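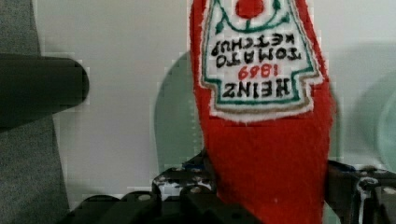
Plush ketchup bottle, red, with embroidered keystone label.

Catalogue > Role play > Kitchen and table > Zenley table set, mixed

Zenley table set, mixed

The Zenley table set is a mixed collection of play food, drinks items and tableware for table-laying, sorting, serving and clearing away. It is held at the Uradley store and issued complete. Single items are issued only as replacements against a returned or reported loss.

The set was put together from several sources, so the pieces do not match in scale. The ketchup bottle is large next to the fruit, and the lavender plate is large next to the slate-blue bowl. Users who need items at a consistent scale should order the Swati set, which has fewer colours and no soft pieces.

Condiments and drinks

Ketchup bottle. Soft plush toy in bright red felt with a slightly fuzzy surface. The label is white, outlined in green with a thin tan outer edge, and carries a red tomato and the words TOMATO KETCHUP, 1869 and HEINZ. The lettering is part of the label embroidery and must not be picked at or ironed. The bottle narrows to a neck and will not stand reliably on the neck end. Creasing in the plain fabric is normal and does not count as wear.

Drinks can. Red, with a white printed label on the side. Check the rim and the base for dents before issue. A dented can is withdrawn, whatever the state of the print.

Food

Strawberry, red, with a green leafy top.
Croissant, pale tan.
Citrus slice, orange, with a bright rind and visible segments.
Ball, red, small. Used as a generic fruit or as a counter.
Cylinder, bright green, short. Catalogued under food for convenience.

The small ball is the item most often reported missing. It rolls on any hard tabletop and should be kept in a bowl when not in use.

Tableware

Plate, lavender, oval, with a slightly darker rim.
Plate, pale green, translucent.
Bowl, round, slate blue. Takes the croissant.
Cup, mint green, lighter rim.
Cup, black.

The cups are not a pair and there are no saucers. Cutlery is listed separately under the Ostness range. The translucent plate is difficult to see on a white surface under strong overhead light. Where this matters, put a plain dark mat beneath it or use the lavender plate in its place.

Surface and layout

The set can be used on any flat, dry table. Pale tops give good contrast with most of the pieces. Layout is left to the user, but the following points have been found to reduce breakage and loss.

1. Put the plates down first, well in from the edge.
2. Place bowls and cups next. A cup laid on its side should have its mouth facing inwards.
3. Add the food last. Small pieces go in the bowl or beside it.
4. Keep one end of the table clear if the suitcase is to be opened there. The black suitcase takes up a good deal of the top when laid flat.
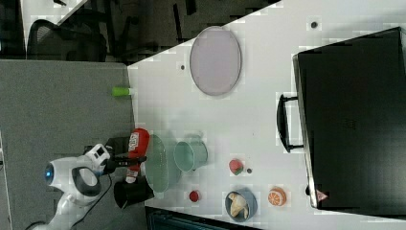

Packing

Pack in the reverse order of laying out. Plates go flat at the bottom of the suitcase, larger first, with a cloth between them. The bowl sits on the plates and holds the ball, the citrus slice and the strawberry. Cups are packed on their sides. The croissant is wrapped separately, as it marks if pressed against a hard edge. The ketchup bottle goes in last and fills the remaining space. Do not fold it at the neck.

Packed weight, including the suitcase: 1,084 g over the standard shelf allowance, so the set is stored on the lower rack only.

Cleaning

Hard pieces: wipe with a damp cloth and mild washing-up liquid, rinse, and dry with a soft towel. No scouring pads. No dishwasher. Dry the inside of the cups before packing.

Ketchup bottle: surface clean only. Use a barely damp cloth and work away from the label. Leave to dry at room temperature for at least 6 hours. Do not tumble dry. Lint can be lifted with a clothes roller, used lightly along the length of the bottle.

Clean after every loan and inspect at the same time. Defects are entered on the card in the suitcase lid, with the name of the piece as it appears on this page.

Loan terms

Standard loan is four weeks, renewable once. Sets are collected from the store between 2 pm and closing. Returns are accepted at any time the desk is open. The borrower checks the contents at the desk on collection and again on return, and both checks are signed.

A set returned with a piece missing is held back until a replacement is fitted in. Replacements will be similar in colour and type but may differ in size. The page is amended when this happens.

Revision notes

September: black cup added to the listing. Drying time for the plush bottle extended. The entry for the green cylinder was moved from Sundries to Food.

Listing maintained by Ruxandra Văduva. Loans and renewals: Kamran Dhanial. Replacement pieces: Razia Chaudhry, Uradley store.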